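首页 产品中心 拆装工作站 技术规范 下载 联系我们

Hevance 台式机拆装协作工作站 作业规范与选型说明

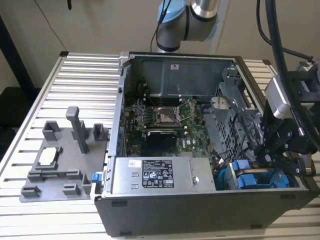 图1 机箱侧放、侧板拆除后的作业状态,左侧为定位治具板

适用范围

本页适用于 Hevance 系列拆装工作站,作业对象为立式台式机主机,包括内存、处理器、扩展卡、硬盘托架及电源的拆卸与复装。笔记本电脑、一体机和机架式服务器不在本页范围内,请查阅对应型号页面。

工作台面

台面采用铝合金槽型材平行拼接,治具与限位件经T型螺母固定于槽内。台面须与保护地可靠连接,接地点不得与机器人本体共用同一螺栓。更换治具后应重新校准工件坐标系,校准记录随工单保存。

主机放置要求

1. 主机侧放,开口朝上,侧板拆下后移出机器人工作空间。
2. 放置前断开市电,拔除全部外接线缆,并按住电源键数秒释放残余电荷。
3. 机箱外壳与台面之间不得夹有螺钉、扎带或线缆。
4. 机箱内部线束如跨越插槽或处理器插座上方,应先理至一侧。机械手不得用于拨开受力状态不明的线束。

治具板

治具板为3D打印件,带托座、定位销和限位块,用于暂存小型零件。标准配置为每站2块,可按机型定制。打印件每季度检查一次,出现裂纹、层间剥离或定位销松动时停用。处理器应放入独立凹槽,触点一侧不得与治具底面接触。防静电要求高的零件请选用导静电材料版本,普通打印件不能替代。

处理器插座作业

插座保持框抬起后,插座触点处于裸露状态。此阶段执行以下限制:
末端速度上限为 30 mm/s;
夹爪不得携带工具从插座正上方穿越;
人员需要介入时,先触发保护性停止,确认停止状态后方可伸手;
作业中断时,应盖好插座保护盖再离开工位。

夹持与力限制

夹爪可夹持机箱边角作辅助固定,夹持点应选在外壳折边处,避开塑料卡扣和驱动器托架手柄。夹持期间另一机械臂的接触力阈值应单独设定,不得沿用空载参数。电源模块质量较大,拆卸时建议由人员托扶,或选配 Kaltinus 下托支架。禁止打开电源模块外壳。

传感器与线缆

末端传感器安装后须做手眼标定,拆装支架后重新标定。机械臂外部线缆应留足弯曲余量,并在各关节极限位置逐一检查是否拉紧、缠绕或扫过工件。线缆固定带磨损即更换。

安全与合规

工作站集成时应按 GB 11291.2 和 GB/T 36008 进行风险评估。协作机器人本体的合格证明不能代替整站评估。末端执行器、治具或工件类型发生变更的,评估须重新进行。急停按钮应设在操作者单手可及处,每班开工前试验一次。

选型

Bririvmont 型:单臂,基础台面,适用于教学与小批量拆解。
Mensah 型:双臂,含夹爪与末端传感器支架,适用于拆装混合作业。

两种型号均可加装 Kaltinus 下托支架。台面标准长度 1865 mm,四周各需预留检修通道。随机文件共4份:安装手册、标定手册、风险评估模板、点检表。交货周期及非标尺寸请向销售部门确认。

联系我们 | 售后服务 | 隐私声明 | © Hevance 版权所有 | 返回顶部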